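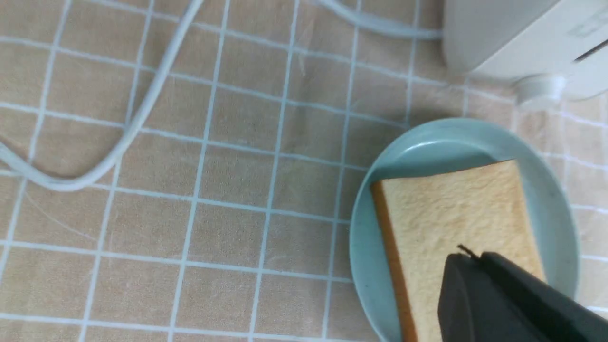

Brayan Paucar Fixes What People Bring Him

Brayan Paucar does not like the word "restoration." He says it makes people expect something shiny. At Raleo, the repair shop he runs in Skurkdale, the sign by the counter says "Repairs" and the price list is taped underneath it.

"If it worked and now it doesn't, I'll look at it," he says. "If it never worked, you should take it back to the store."

Paucar opened the shop after eleven years servicing commercial kitchen equipment. He was on the road most of that time, and he says the driving wore him out more than the work did. His first customer at Raleo brought in a stand mixer with a stripped gear. The part cost less than lunch. He charged for an hour of labor and the customer came back the next week with a vacuum cleaner.

Most of what comes in now is small: lamps, fans, irons, coffee makers, sewing machines. Last July he took in 96 items, the most in any month so far, and a good half of those were fans. He keeps the count in a notebook, along with what was wrong and whether he could do anything about it.

The most common fault, he says, is the cord.

"People pull on the cord to unplug it. They do that for ten years and then the wire breaks inside, right where it goes into the plug. They think the motor is gone. I put a new plug on and they're out in fifteen minutes."

He will not put tape on a damaged cord, and he will not hand one back that somebody else has taped. He replaces it or he refuses the job. A few customers have argued with him over that. One left with her iron and has not been back.

Rhonda Cloutier works at the second bench four mornings a week. She was a bookkeeper until she retired, and she learned sewing machines from her mother, who had a treadle model and later a heavy electric one that Cloutier still uses. She takes all the sewing machines now, and the zippers and bag straps that people started bringing once they heard she was there.

"Nine times out of ten it's lint," Cloutier says. "I take the plate off and there's a felt pad in there that didn't come from the factory. I show them, so they'll clean it themselves next time. Some do."

Asked whether that costs the shop money, she shrugs. Paucar answers for her. He says there is no shortage of lint.

Money is still tight. The rent on the Chávez Street unit went up by $64 a month in the spring, and Paucar raised his bench fee to cover it. He put off buying a better test meter, which he had priced at $400. He does not sell secondhand appliances, though he is asked to nearly every day, and he says the storage would eat whatever he made on them.

The harder problem is parts. He can still get brushes and switches for machines made forty years ago, but newer ones are often glued or riveted shut. Some he can open only by breaking the case. He tells the customer before he starts, and about a third say to leave it alone.

"I don't blame them," he says. "If a new one is cheaper than my hour, I'll say so. I'd like it to be different. I'm not going to lie to them about it."

In the fall he and Cloutier plan to hold an evening class at the library in Pusside, the next town over. It will cover plugs, fuses, and basic cleaning, and anyone who comes can bring one thing from home as long as they can carry it in. Cloutier wants a second class just for sewing machines. Paucar says they will see how the first one goes.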